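FOR IMMEDIATE RELEASE

Grilel opens its cup-handling collection to outside teams

RUNDIMTHORPE, September. Well, we finally get to say it out loud: Grilel is opening up Jasis, our collection of hand-recorded tabletop tasks, to research groups and small shops outside our own walls. I've been asked to write this announcement myself, and to keep it short, and I can promise only the first of those.

If you haven't run into us before, Grilel is a small company in Rundimthorpe that gathers examples for robots to learn from. We don't build arms and we don't sell them. What we do is pick up ordinary things with a gripper you hold in your fist, over and over, and record what the gripper sees and how its fingers move. Other people then train their systems on it. That's the whole business, and I still love it (my wrist has its own opinion).

Jasis started as a side project. We had been recording bigger chores, clearing a whole table, packing a bag, that kind of thing, and we kept noticing that the trouble came down to one small moment in the middle: the grasp on a round object that isn't standing the way you'd like it to. A mug on its side. A paper cup with its bottom up. People deal with these without thinking and learning systems make a terrible fuss about them. So we decided to stop recording whole chores for a while and spend the summer on cups.

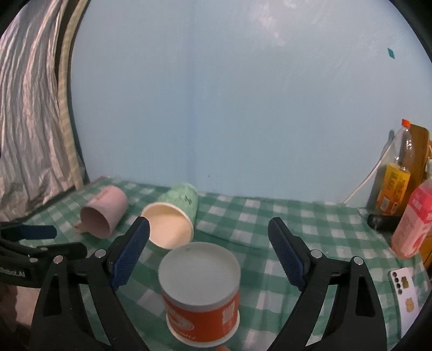

Paper cups turned out to be the most interesting, at least to me. Squeeze one a little too hard and you've crushed it. Squeeze too lightly and it slides, and a cup is narrower at one end than the other, so it likes to slide in one particular direction. A person holding the gripper makes tiny corrections all the way through, closing a hair, tilting, backing off, coming in again from the side. Those corrections are what we want on record. We used to trim them out! Early on we had a rule that a take with a second approach was a bad take, and we tossed it. We dropped that rule in the spring, and if you've used any of our older sets you'll see the difference right away in this one.

The release covers 16 tasks. All of them involve cups or mugs, and they go from very plain (pick up one cup that's lying down, set it upright) to fairly fiddly (turn over a cup that's bottom up while there are others close by that you shouldn't bump). Each task comes with its own short written instruction, in everyday words, because that's how the people who'll use these robots are going to talk to them. "Stand the green cup up" is an instruction. "Execute reorientation primitive" is not, and I fought hard over that.

We recorded with eight collectors, working in pairs, in shifts of no more than two hours. The two-hour limit is something I want to mention, even in a press release, because it changed our numbers more than any equipment did. Tired hands move differently. They rush the approach and they let go early. Once we started swapping people out sooner, we were throwing away far fewer takes at the review stage, and the afternoon recordings began to look like the morning ones.

On surfaces: we wanted places that look like somewhere you'd have a drink, so there are patterned tablecloths in Jasis, and we leave the wrinkles alone. A check pattern under a cup is a nice hard problem for a vision model, with all those edges that have nothing to do with the object. I'd take that over a spotless gray bench any day. We leave ordinary clutter at the back of the table too. If a system can only find a cup when there's nothing else around, it hasn't learned much about cups.

Now for Beaudoin. Beaudoin is the review tool we built for ourselves, and it's going out together with the data, which I'm honestly more excited about than the data itself (don't tell the others). It plays a take back with the finger opening drawn as a line underneath, so you can see the exact moment the jaws close and whether they stayed closed. You can mark where one step ends and the next begins. You can flag a take and say why, in a sentence, and the sentence stays with it. Every flag we made on Jasis is included, even the grumpy ones. We've kept the rejected takes in a folder of their own, clearly marked, for anyone who wants to study what going wrong looks like.

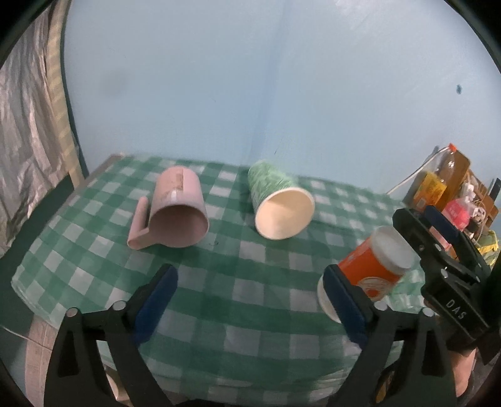

One of the groups that tried an early copy wrote back that the rejected folder was the first thing they opened, and that they'd trained a little checker on it before touching anything else. They also said our instructions file was a mess and that half of the task names didn't match the folder names. Fair! That's fixed. They asked for more mugs, too, on the grounds that a handle changes everything about where you want to put your fingers, and I agree with them completely. More mugs are on the way in the next round.

A few practical things, since people always write in about these.

Jasis is free for teaching and for noncommercial research. Companies pay a license fee based on head count, and there's a lower rate for very small shops, because we're one ourselves and we remember what it was like. The terms are on the sign-up page in plain language, with the lawyer's version underneath.

You can ask for part of the set. If you only care about picking up cups that are lying on their sides, tell us, and we'll send you that portion with its flags and instructions. The full download is big, and I'd hate for anybody's first afternoon with it to be spent looking at a progress bar.

Faces and conversations aren't in it. We don't record sound, and takes in which a person's face shows up are removed in review. Hands do appear, of course, given how the recordings are made, and every collector has agreed to that in writing.

If you find a mistake, please send it in. There's a form inside Beaudoin, and reports go to the same 3 people who did the final check on the release, me included. We plan to put out corrections once a month to begin with, then less often as things settle down.

We're also holding an open afternoon at our space in Rundimthorpe later in the season. Doors at 2 p.m., coffee from then on. You'll be able to pick up a gripper and record a few takes of your own, and then look at them in Beaudoin with one of us. Most first-timers grab far too hard, by the way, so bring a sense of humor. Places are limited because the room is, and you can put your name down through the same page as the data request.

What comes next? Lids, most likely. Getting a lid onto a paper cup takes a kind of push and wiggle that's miserable to put into words, and we've made a small start on it. After that we'd like to move on to things that bend, and there's a long argument going on in the office over whether that means napkins or bread. I'm on the bread side.

About Grilel
Grilel records hand-held gripper demonstrations of everyday tasks for teams that train robots. The company is based in Rundimthorpe. Jasis is its first collection offered to outside groups under a public license, and Beaudoin is its first software release.

Contact
Press questions, data requests and sign-ups for the open afternoon all go through the Jasis page on the Grilel website. Please say which one you're writing about in the subject line.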